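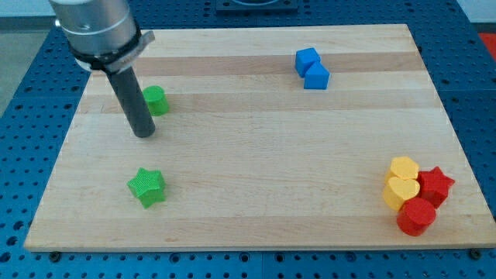

Colored plastic blocks on the maple-look board, green star at lower left.

Fliritz Blocks: read me first

Fliritz is a set of tabletop arrangements of small plastic blocks, written down in a format plain enough that you can rebuild any of them with a set of blocks, a board and a free afternoon. It holds 600 layouts. It was supposed to hold more, but the later ones were mostly the earlier ones with a cube turned slightly, and we had to draw the line somewhere.

Version of December 2, 2018. If your copy says something else, it's older and the star entries are wrong. See Known problems.

What's in the folder

layouts.csv — one row per block per layout. Columns are layout, shape, color, x, y, turn, notes.
pairs.csv — every pair of blocks that touch or nearly touch. "Nearly" is defined below, after a longer argument than it deserved.
phrases.txt — short descriptions people gave of the layouts, one per line, spelling left alone.
boards.txt — measurements of the two boards, Alo and Talpur.
old/ — don't open this.

The blocks

Plastic, solid colors, small enough to lose under a radiator. The shapes you'll meet most often are cubes, cylinders and stars. The tops of the green cylinder and the green star have a texture to them, finer on the cylinder and more of a cross-hatch on the star. It has no bearing on the data, but everybody who handles the set ends up rubbing a thumb over it, and several of the phrases mention it.

Shape and color are separate columns. Please keep them that way. An early user merged them into one field called "kind" and then wrote to ask why there were so many kinds.

Stars are recorded lying on a flat face with all five points facing outward. A star balanced on its points is a party trick and has no code.

The boards

Alo is the light one, made of strips of maple-like wood running side to side, with one darker tan strip near the far edge. It sits on the blue perforated table. The strips are very handy for eyeballing whether a block has drifted, and we relied on them far too much in the first batch. Talpur is darker, plainer and has a slight bow in it, so a cylinder laid on its side will leave. Layouts on Talpur have all cylinders upright for this reason.

Of the 600 layouts, 104 are on Talpur. The rest are on Alo.

Coordinates

The origin is the near left corner of the board. x goes right, y goes away from you. Units are millimeters, measured to the middle of the block's top face. Turn is in degrees, counterclockwise, and is left blank for cylinders. A few people have asked us to fill in zero for cylinders so their scripts stop complaining. We'd prefer the scripts complained.

For a cube, turn never goes above 89, because at 90 it's the same cube again. For a star the limit is 71, for the same reason with more points.

Touching, nearly touching and alone

Two blocks are marked "touch" if you can't slide a sheet of printer paper between them. They're marked "near" if a pencil won't fit through the gap but the paper will. Anything else gets no row in pairs.csv. A block with no rows at all is "alone," and that word shows up in the notes column where somebody remembered to type it.

Corner-to-corner cubes caused most of the trouble. Set two cubes diagonally and one person will call them touching, another will call them near, and a third will nudge one with a sleeve and settle the matter. There are 82 diagonal pairs in the set, and all of them were checked a second time with the paper.

The phrases

Each phrase is what someone said when asked to tell a friend how to set up the layout from memory. They range from useful ("green star down by your left hand, nothing next to it") to less so ("like a tiny parking lot"). We kept both. Anything that named a real person was removed, which cost us the funniest four.

Phrases aren't corrected. If the phrase says left and the coordinates say right, believe the coordinates.

Known problems

Stars in layouts numbered below 164 were originally measured to a point and not to the middle. They've been converted, but a few may still be off by a millimeter or two.

The word "teal" appears in eleven phrases. There is no teal.

Layout 82 is in there twice under different numbers. We found this in February, fixed it, and then restored the wrong backup.

Loading it

Any spreadsheet will open the CSV files. Commas separate, dots are decimals, and notes are in double quotes. If your spreadsheet turns the turn column into dates, set it to plain text before importing — we have seen a star rotated to the third of May.

Using and sharing

Use it for whatever you like, including puzzles, lessons and settling bets. Credit "Fliritz Blocks, Hurar" somewhere a reader might find it. If you add layouts of your own, start numbering at 1001 so they don't land on ours.

Corrections go to the issues page. Include the layout number, the board and what you think is wrong.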